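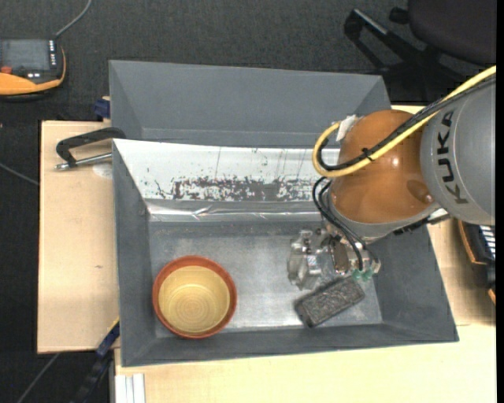 Rima Matar
Student lead, Sarnero bin picking team

6 July 2025

Hello Tomomi and all,

Thank you for the quick reply. I answer under your lines.

> Tomomi Noguchi wrote:
> Did you decide which objects stay in the set for the Rodumum round?
> And is the yellow cable still a problem on the left side?

For the objects: we keep the bowl and the dark block. The bowl is difficult when it stands near the wall of the bin, so please include such positions in your tests. The block should be placed diagonally at least half of the time. I would like over 500 attempts before we change the gripper fingers again.

For the cable: the loop is still wide on the left of the joint. Kassab proposes to limit the wrist rotation in software, and I agree with him. Please do not cut the cable tie until he has saved the new limits.

I also ask everyone to check the clamps on the bins at the start of the session. In January we lost 2 days of data when the front bin moved by 8 mm.

Could someone send me the log from run 3? My copy does not open.

Best regards,
Rima

Recent in this list:
Flurkden workshop, places left
Re: Air pressure for the gripper
Rodumum round, rules draft
Key for the lab cabinet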